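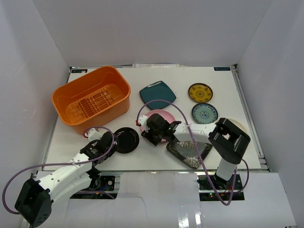 Two arms, plates and basin. Purple gripper cables, right one looping below the front edge.

Right gripper drops out mid-reach, vendor says it's a software setting. Is it?

Posted 2019-09-26 by benchrat_mamden in Favstead Help > Arms and Grippers
14 comments | 6 shares

We have two arms sorting plates into a basin, both run by a Himen controller. The right gripper loses its connection while the arm is reaching left across the table. The arm keeps going as if nothing happened, with the fingers stuck wherever they were. Last week it carried on down and pressed a plate into the tabletop until I hit the stop. The plate survived, but I don't want to find out what it does to a hand.

It happened 3 times in about 400 cycles. The left one has never done it. Shiferaw, who sold us the setup, told me to raise the gripper timeout from 200 ms and call back if it returns. I don't buy it. Both arms have the same timeout, so why does only one side fail? And why would I want the thing to wait longer before noticing its gripper is gone?

gantrygrump

You're right not to buy it. A longer timeout would hide short dropouts, and that's all it would do. Leave it where it is.

I'd look at the cable before anything else. On your left arm it's tied down along the forearm. On the right it comes up off the red connector, goes over the forearm and hangs down past the front of the table. I can't see a tie on that one. A loop like that can pull on the plug each time the arm stretches out, and it can catch on things too.

Power down, unplug it at the gripper and look for bent or dull pins. Plug it back in, tie it to the forearm with a little slack at each joint, and move the arm through its full reach by hand. If the connector gets tugged anywhere, the tie is in the wrong place. Then swap the left and right cables. If the fault moves to the left, buy a cable.

Separately, a lost gripper should stop the arm. Ask Shiferaw in writing why it doesn't. Until you get an answer I'd keep people out of reach while it's powered, whatever the cable turns out to be.

plainold_pete9

Could be the firmware. Mine did something similar and an update fixed it, or at least it hasn't come back. Didn't change any cables.

wristjoint

An update usually means a restart and some replugging, so I wouldn't give the firmware much credit. Do the swap test. One good day won't prove much either: at your rate you could easily go 292 cycles without a dropout and still have a bad cable.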